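To: Hever House kitchen and linen list
From: Household Office, Hever House
Date: Wed 7 September
Subject: Re: Hand towels and plastic tableware in the shared kitchens

Members of the list are thanked for their comments on the draft guidance. The reply below deals with the points raised by the second-floor kitchen group, whose message is quoted first.

> We have read the draft and have two queries. The first concerns
> the small towels. The draft asks for them to be rolled, but the
> Gruller cupboards in our kitchen have shallow shelves and we have
> always folded ours flat. May we continue to do so?
>
> The second concerns the plastic mugs and plates. Are they to be
> kept with the china or separately? We were told in March that
> the matter would be settled with the new order from Nuvero.

On the first query, the Household Office would prefer all kitchens to follow the same practice. A flat pile tends to be pulled apart when someone takes a towel from the middle, and the rest are seldom put straight again. Rolled towels may be laid on their sides in a single row, which the shallow shelves will allow. The towel should be folded in half lengthways and then rolled from one short end. It need not be perfectly even.
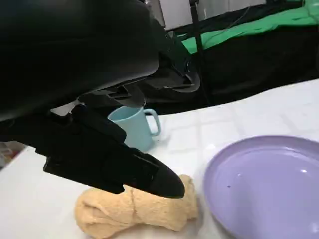
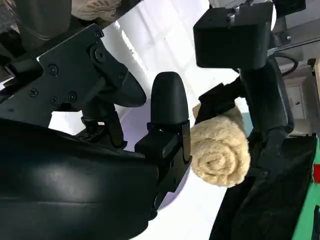 The Office has ordered 100 further towels, to be shared between the kitchens according to the number of residents on each floor. Towels with pulled loops or worn edges should be placed in the linen sack and not returned to the shelf.

On the second query, plastic items are to be kept apart from the china, on the lowest shelf. Plates should be stacked by size and mugs stood upright beside them, with the handles turned the same way. Scouring pads must not be used on them. The order from Nuvero has been confirmed and will be delivered with the Ketilsson drying racks. Each kitchen will receive 30 plates and the same number of mugs.

Kitchen groups wishing to keep a different arrangement should write to this list, stating the depth of their shelves. Shelves less than 300 mm deep will be considered individually.

Household Office
Hever House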